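首页 | 场地规则 | 检查表下载 | 会员通知
Firnumbridge 室内射击场
隐蔽携带训练区安全检查表(附检查意见)
适用范围:1 号至 15 号射位、候射区、装退弹区、弹药柜、监控与应急设备
版本:4 月修订,替代此前张贴于候射区的单页版本

填写说明
每项结论分为“合格”“限期整改”“停用”三类。结论为“停用”的项目,须在对应射位悬挂红牌,整改复查后方可摘除。意见栏写明位置、现象、处理方式,不写“基本正常”“问题不大”一类用语。检查在开场前进行,全部射位保持冷线状态,射击线前方无人后方可开灯检查靶道。

一、装退弹区

1.1 沙桶式退弹装置固定牢靠,桶口无变形
结论:合格
意见:地脚螺栓四处均已复紧。桶内填料高度低于标线,已补至标线。

1.2 退弹区枪口指向标识清晰
结论:限期整改
意见:左侧标识边角起翘,箭头可辨认,但反光层磨损。更换前用临时标牌覆盖,临时标牌箭头方向须由两人核对。

1.3 退弹区与候射区之间隔离有效
结论:合格
意见:隔离门自闭正常,闭合后门锁舌完全入位。门上“枪支仅限入套或入枪套通过”字样完整。

1.4 随身携枪入场人员的处理流程张贴到位
结论:合格
意见:流程规定,携枪入场者不得在大厅、停车场或卫生间内取出枪支。需更换为训练用枪套的,一律在退弹区内完成。前台存有同版流程,两处内容一致。

二、射位

2.1 射位隔板
结论:3 号停用,其余合格
意见:3 号射位右侧隔板下缘有一处贯穿性损伤,边缘外翻。隔板为 Krawczyk 供货,整板更换,不接受贴补。停用期间,2 号射位照常开放,4 号射位仅供教练示范使用。

2.2 射位台面
结论:合格
意见:台面无松动,前缘挡条完整。7 号射位台面残留清洁剂未擦净,已处理。台面上不得放置水杯、手机支架及与射击无关的物品。

2.3 拔枪训练许可标识
结论:限期整改
意见:允许从枪套拔枪射击的射位为 11 号至 15 号。12 号射位标识缺失。使用者须持有本场签发的拔枪训练合格记录,值班安全员在放行前查验。腋下枪套、后腰横置枪套在任何射位均不得用于实弹拔枪。

2.4 送靶装置
结论:9 号限期整改,其余合格
意见:9 号送靶车回程至末段有顿挫,限位开关动作正常。润滑导轨后复测,顿挫仍存在,判断为滚轮磨损。备件已订。到货前 9 号射位仅使用固定近距靶,控制面板加贴提示。

三、弹道与收弹系统

3.1 收弹器迎弹面
结论:合格
意见:迎弹面磨损分布集中于中部射位,未见超出厂家允许范围的凹陷。建议下次维护时将中部与边部模块对调。收弹器型号为 Willus,更换周期按其随机手册执行,不按使用者反馈延长。

3.2 顶部导流板与侧墙
结论:合格
意见:6 号射位上方导流板有新增擦痕一处,未穿透。擦痕走向与枪口上扬相符,已调阅当班记录,当事人已接受一次复训。

3.3 通风
结论:合格
意见:射击线处气流由后向前,烟雾试验未见回流。压差表读数在绿区。过滤段压差接近更换值,列入下月工作。压差进入黄区后不得继续开场。

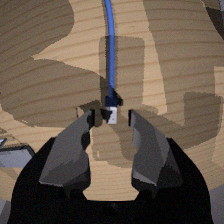
3.4 地面弹壳与未燃火药清理
结论:限期整改
意见:射击线前方两侧墙根处有未燃火药颗粒积聚。禁止使用普通扫帚干扫,须使用防爆型吸尘设备或湿式清理。清理物单独密封存放,不与弹壳混装。

四、弹药与枪支存放

4.1 弹药柜数量核对
结论:合格
意见:账面 1590 发,实点 1590 发。散装弹药已按口径分盒,盒外标签与内装一致。

4.2 租用枪支状态
结论:合格
意见:逐支验枪,弹膛与弹匣井均为空。两支租用手枪空仓挂机功能不稳定,已从租用架撤下,挂牌送修。

4.3 枪柜钥匙与交接记录
结论:限期整改
意见:交接记录连续编号至 141 号,其中一页只有交方签字,无接方签字。钥匙数量无误。要求接班人在取钥匙前签字,不得事后补签。

4.4 哑弹及不发火弹容器
结论:合格
意见:容器加盖、标识完整,放置处远离热源。出现不发火时,使用者保持枪口指向靶道并举手示意,等待安全员到场,不得自行投入垃圾桶。

五、监控与通讯

5.1 摄像机覆盖范围
结论:限期整改
意见:射击线及退弹区覆盖完整。停车场东侧入口处有遮挡,系树枝生长所致,修剪后复查。若场内或停车场发生枪支意外击发、争执或防卫性使用事件,录像须立即另存,原始存储不得覆盖。

5.2 紧急呼叫
结论:合格
意见:前台、射击线后方、退弹区三处按钮逐一测试,均能触发停射警报及灯光信号。停射警报在佩戴双层护听器条件下仍可听见。

5.3 事件报告表
结论:合格
意见:空白表格备于前台抽屉。表格仅记录时间、位置、在场人员、枪支状态及已采取措施,不记录对事件责任或合法性的判断。涉及人员受伤的,先呼叫急救与警方,后填表。枪支在警方到达前保持原位,移动枪支仅限于消除现实危险的情形,且须注明移动前后的位置。

六、急救

6.1 创伤急救包
结论:合格
意见:射击线后方与前台各一个,共 2 个。止血带、加压绷带、胸部密封贴均在有效期内,封条完整。射击线后方急救包内手套尺码单一,补充大号。

6.2 值班人员资质
结论:合格
意见:当班安全员止血培训记录有效。规定任一开场时段至少一名持有效记录者位于射击线后方,在前台值守者不计入。

6.3 洗手与除铅
结论:限期整改
意见:洗手池除铅皂液余量不足,出口处粘尘垫已失去粘性。两项均于开场前更换。候射区内禁止饮食的告示保留。

七、护具

7.1 租用护目镜
结论:合格
意见:镜片有明显划痕者已剔除。剔除件剪断镜腿后丢弃,防止重新混入。

7.2 租用护听器
结论:限期整改
意见:Zumar 耳罩中有部分耳垫硬化,压合后边缘有缝隙。硬化者整对更换。室内场地要求耳塞与耳罩同时佩戴,发放时一并交付。

八、复查安排

停用项:2.1(3 号射位隔板)。更换后由未参与安装的安全员复查,复查内容包括隔板固定、下缘间隙及相邻射位视线。
限期整改项:1.2、2.3、2.4、3.4、4.3、5.1、6.3、7.2。其中 3.4 与 6.3 须在本次开场前完成,其余在下次例行检查前完成。
逾期未完成的限期整改项自动转为停用,相关射位或设备退出使用。5.1 逾期的,停车场东侧入口关闭,车辆改由西侧进出。

检查表原件存放于前台文件柜,会员可在营业时间内查阅。对检查意见有异议的,以书面形式提交,注明项目编号。

相关页面
拔枪训练合格记录申请办法
退弹区使用规则
租用枪支与护具清单
返回顶部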